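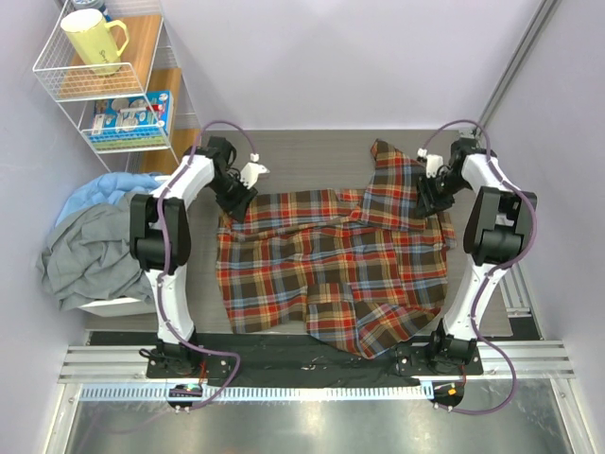
Oct 12, 2021 · 3 min read

Filed under: Ancient Egypt, Museums

1/ Went to the Gallari on my day off to see the "royal" shabti everyone's been sharing. I have doubts. Quite a few of them, so this will be a thread.

2/ For anyone new: shabtis are the small mummy-shaped figures put in Egyptian tombs to do the dead person's farm work in the next life. They were made for a very long time and in huge numbers. Lots of museums have a drawer full.

3/ The claim on the label is that this one belonged to a king of the 21st Dynasty. The evidence on the label is "blue faience, fine workmanship". Well. Plenty of priests at Thebes had blue faience too, and some of it is lovely.

4/ What you'd want is a cartouche with a name in it. There is a patch of black ink down the front and the catalogue reads a royal name there. I stood at the glass for ages and could read the opening formula and then a smudge.

5/ Maybe the smudge is clearer under infrared. Fine. Then print the infrared picture next to it. The catalogue runs to 149 pages and there's a full-page spread of the café terrace.

6/ The reading comes from a 1950s sale note by the dealers Mac Carthaigh, who sold it on to the Udell collection. A dealer reading a king's name on something he's about to sell. I'd want a second opinion on that, and as far as I can see there hasn't been one in print.

7/ Also the findspot. "Said to be from Deir el-Bahri." Said by whom? That phrase turns up on every other object in the trade from those years, and it tells you where a buyer hoped a thing came from.

8/ Size next. It's 116 mm tall. That's not impossible for a king's shabti of that date, before someone jumps in. It doesn't help the case either, because it's perfectly ordinary for everybody else's.

9/ Someone has already replied to say the headband proves it. It doesn't. The painted band tied at the back is all over shabtis of the period, kings and temple staff alike. Please look at a few non-royal ones before sending me the same picture again.

10/ And the uraeus – the rearing cobra on the brow – would be a decent argument if it were there. The catalogue says "traces". I saw a chip in the glaze. The lighting in that case is poor, so I'll allow that I may have missed something.

11/ To be fair to the Gallari, the rest of the room is good. The wooden overseer figure with the whip is worth the trip, the labels on the coffin fragments are careful, and they say "uncertain" where they are uncertain. Which makes the star item more annoying.

12/ Do I think it's a fake? No. The glaze looks right to me and so does the way the ink has worn. I think it's a real shabti of a real person, most likely a priest or a priest's relative, who has been promoted since he died.

13/ Does it matter? A bit. The Tirkia foundation lent 60 objects for this show and only one of them is on the bus adverts. If the name comes off the label I suspect it goes back in the drawer, and it deserves better than that.

14/ Several people asking what would change my mind. A readable photo of the inscription, or a matching figure with a proper dig record. Either would do. A press release won't.

15/ No, I haven't written to the museum yet. I'm going to, once I've checked the Udell sale list, which has only 50 lots described properly and the rest as "various Egyptian". Guess which group this one was in.

16/ Show is on until December. Entry's free on weekday mornings. Take a torch if they'll let you – they wouldn't let me.

17/ Correction to 6: the sale note is undated. The 1950s date is the catalogue's guess, which I repeated without checking. My own fault.

Contact | © 2021 | Back to top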